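Tratwood Robotics Club
Progress report to the Grestelico Schools Fund
16 Oct 2023

Grant: £2000, paid in one go, for which we remain grateful and slightly surprised.

Where we are

The application said that by the half-term break the club would have an arm picking blocks out of a bin and putting them in a tray, in colour order, without help. We have the arm, the bin and the blocks. The tray is on its second version. The colour order works on one laptop. "Without help" is the part of the sentence we would now write differently.

September went mostly on the table. The one we were promised turned out to belong to the drama department, who wanted it back with some feeling, and the replacement had to be levelled with folded card until the proper feet came. After that things moved quickly. The pupils split into a gripping group and a seeing group, and each has since become convinced that the other is the reason it doesn't work.

Results so far

The test we agreed with you is 50 picks in a row, scored by hand on the Skilon sheet. The first full run gave 20 good picks. The latest gave 56 per cent, which the gripping group would like you to see as nearly three in five. Most of the misses come when blocks lie across one another or up against the wall of the bin. Blocks out in the open are no trouble, and if the world would agree to keep its blocks in the open we could finish tomorrow.

The seeing group has stopped confusing red with green, except late in the afternoon when the sun comes round. A blind has been requested. The form for requesting a blind is longer than this report.

Money

The largest item was the Marchuk kit of cables, fittings and spare finger parts, bought second-hand and sold to us as complete. It was complete apart from the screws. We have also paid for acrylic sheet, clamps, tape and a great deal more tape. There is enough left for the lighting and one serious mistake, and we would prefer to spend it on the lighting. Receipts are in the shared folder, including one for biscuits that should not be there and has been paid back.

What is still hard
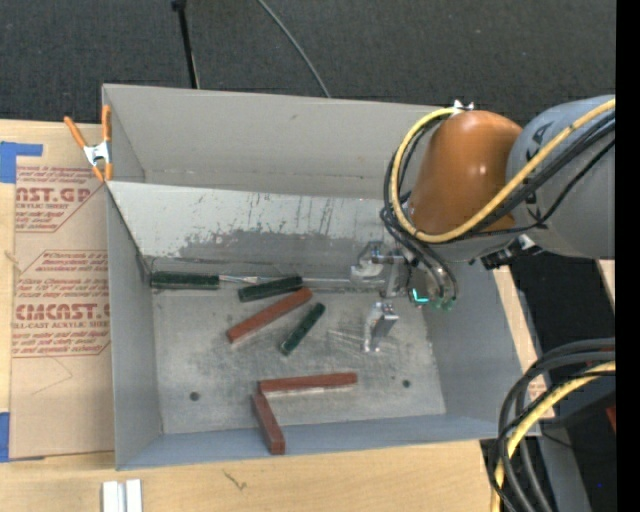

The gripping group wants to nudge awkward blocks away from the sides before trying to lift them. The seeing group says this is cheating. We have let them argue it out in writing, and the resulting two pages are the best technical work either group has handed in. The nudge goes in next week, with its own column on the score sheet so that we can tell whether it earns its keep.

Before the next report

Fit the lights and run the full test again with the blind up and down, if there is a blind.
Get the colour order working on a second laptop.
Have the pupils write the start-up instructions, then have a teacher follow them with no prompting from the back of the room.

One request: we asked for the final demonstration to be in the main hall, and would now like to move it to the club room. The arm does not enjoy travelling, and the hall floor slopes more than anyone had noticed until we put a level on it.

Club lead, Tratwood Robotics Club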